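Progress Report on the Two-Arm Bench at the Kisbridge Workshop

September 2, 2023

Members of the Kisbridge shared workshop have asked for a written account of the harness bench, and I am pleased to provide one. The project began in July under the name Flerkis. Its purpose is to have a pair of robot arms place a round circuit board and its wiring in a tray, ready for a person to assemble.

Bench time to date stands at 60 hours. The budget approved by the members was 2,000 dollars, of which 471 remains. The arms themselves are on loan from Blackwood and are not charged to the project.

1. Gripping the cable

Setsuko Yoshida is responsible for the jaws. A sheathed cable is easy to hold; the loose conductors beyond the sheath are another matter, and they spread in a new direction with every pick. Our present rule is to grip on the gray sheath and leave the spade terminals free.
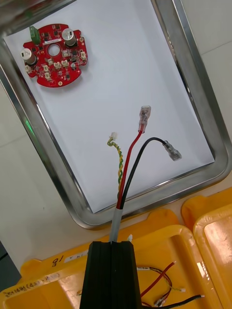

2. Layout of the table

Parts are kept in yellow trays on both sides of the table, with the steel tray between them. Boards go at the lower left and colored harnesses at the lower right. White paper lines the steel tray, a suggestion from Rafferty Dvorak, who found the bare metal too bright under our lights. 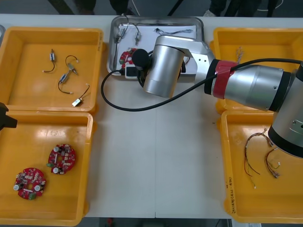 The arms may not enter the space over the steel tray together. Kulap Petchrat wrote this rule into the control program after a minor collision in July, and it has cost us some speed. I consider the trade acceptable. A full cycle now takes 179 seconds, and we are in no hurry.

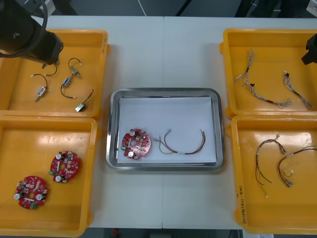
Harnesses are returned to their trays by hand after each cycle. We do not straighten them first — the program must cope with whatever shape it is given. Gwendolyn Dunleavy has asked that visitors kindly observe the same practice and refrain from tidying the trays.

3. Placing the board

The board is the more dependable part of the work. It is rigid, and the program finds its central hole without much trouble. Release remains less certain, and the height at which the jaws open is still being adjusted.

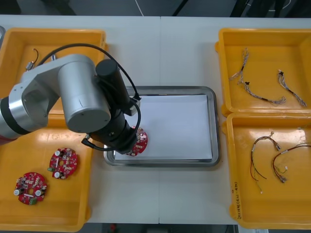

Myrtle Halvorsen will review the release settings next, after which the spare cable guides from Grarance will be fitted. Members who wish to use the bench in the meantime should write to her in advance.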